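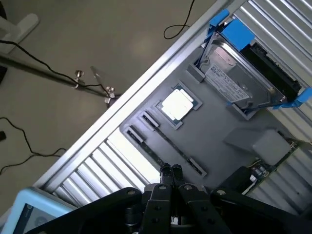
Gripper over the parts tray, cell 2, Zullska bench

Weekly cell check, Tramen arm, 5 April 2022

I've left my comments long again (sorry, it's a habit!), so please add yours underneath and don't worry about being tidy.

1. Finger tips: OK. Wiped both and ran the open/close test, 100 cycles with no sticking.

2. Bolts on the gripper plates: OK. All snug, and I put fresh paint marks on them so the next person can see at a glance if one has crept.

3. Cables: WATCH. One of the black ones hangs closer to the work than I'd like. I gave it more slack at the top, but do jog the arm slowly through its full reach before you start a run.
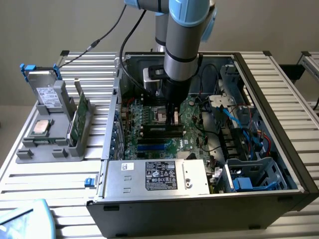 4. Memory pick: OK after adjustment. Grip force was set at 148, which felt heavy for such a thin part, so I brought it down to 100 and the Perrin log looks much happier.

5. Bench and slats: OK. Vacuumed between the slats, found one lost screw.

6. Stop button: OK, tested from both sides.

7. Wrist camera: NOT DONE. The Wukemton target plate is still out for cleaning, please pick this one up when it comes back.

58 views
3 comments
Share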